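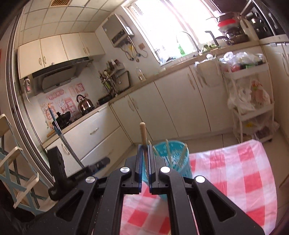

Section 5. Jaw Alignment and Pad Care, Drindeck Hand-Held Gripper

Jaw alignment must be checked before first use and after any change of pads. The check is made by closing the jaws on a thin, straight article held upright. A light wooden stick with a rounded tip, gripped between the blue-edged pads, is suitable. Spare sticks may be kept in a bucket within reach.

5.1 Checking alignment

1. Wipe both pads with a dry, lint-free cloth.
2. Close the jaws slowly until both pads touch the stick.
3. View the stick from the handle side. It must stand straight and must not lean toward either jaw.
4. Hold the grip for 60 seconds. The stick must not slip or turn.
5. Open the jaws fully and repeat on the second gripper, if one is supplied.

Note: If the stick leans, loosen the pad screws one half turn, reseat the pad, and repeat from step 2.

5.2 Pivot joints

1. Inspect the four round silver caps for play.
2. Tighten any loose cap by hand, then with the Wodetti key supplied.
3. Do not apply oil to the pads or to the cable.

CAUTION: Keep fingers clear of the linkages while the jaws are moving.

CAUTION: Replace pads in pairs. Uneven wear will affect the readings described in Section 9.

Revised 8/12/19. Approved: Nivaldo Camargo, Brirnasow Technical Office.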